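Imier Brings Color to the Glass Rack With Lema

New countertop rack and stemmed plastic glasses arrive in stores this December

RALLEN – Imier, the housewares maker behind the Larnidex line of wall storage, is adding a rack for stemmed glasses to its range. It is called Lema, and it stands on the counter like a small tree, with a round base, a central stem and curled hooks at the top that hold each glass upside down. It goes on sale in December along with a set of plastic wine glasses in the brightest colors we have ever put in a box, and we are very happy to finally show it!

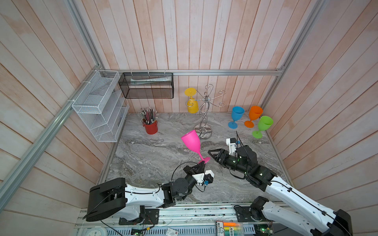
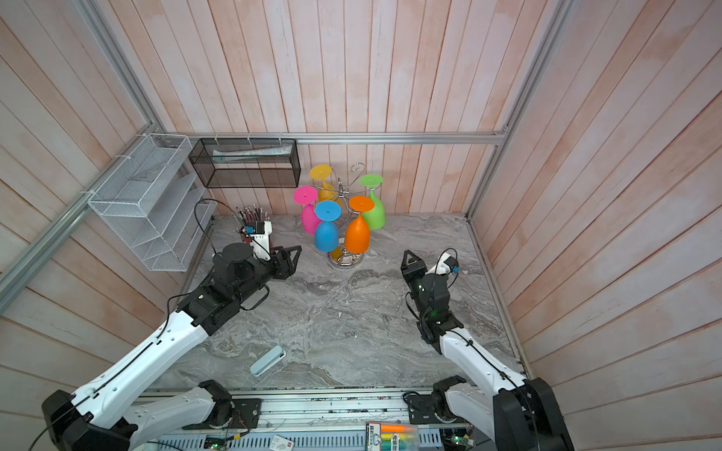

The Lema rack and its stemmed glasses on a gray marble-patterned surface, with mesh storage on the walls behind.

Why a rack you can leave out

Last spring we asked our customers where their stemmed glasses go after a meal, and 767 of them wrote back. Many keep them at the back of a high cabinet, and plenty told us they had stopped using them at all. Stems get in the way in a dish drainer, and a glass laid on its side on a towel takes up the spot where you want to set the salad bowl.

Lema keeps them hanging by the foot, bowl down, over a base that takes up very little of the counter. You slide the foot of the glass between the hooks and let go. The rack lives next to the sink on a weeknight and can be carried to the table when people come over (take the glasses off first if you're going far).

We wanted it to look good half full, too. A single yellow glass on a curly metal tree is a cheerful thing to find in the kitchen on a Sunday morning.

Yellow, pink, blue, orange and green

The glasses have a proper stem and foot, and the color runs right through from rim to base. They are plastic, so they can go out on the patio, to the campsite or down to the kids' end of the table without anyone worrying. The colors help people remember which drink is theirs, and guests tend to pick a favorite early and defend it all evening.

Glasses are sold in boxes of mixed colors and also in packs of 2 in a single color, so a lost green can be replaced with a green. Wash them by hand in warm water with a soft sponge – scouring pads will dull the surface.

Good company on the wall

Wire-mesh baskets and organizers suit the same corner of the home. A rectangular basket clipped to a rail takes the small flat things that would otherwise drift across the counter, and a tiered organizer beside it is handy for mail, recipe cards and takeout menus. Our in-store displays will group the rack with mesh storage, and staff can show how the pieces are hung.

Price and availability

The Lema rack will cost $20 and is sold without glasses. It comes in one piece and needs no tools. Stores that carry Imier housewares will have it from December, and the showroom in Rallen will have a rack and all the glass colors out on the counter for visitors to try.

Retailers can request samples and display cards from the Imier press and trade desk in Rallen.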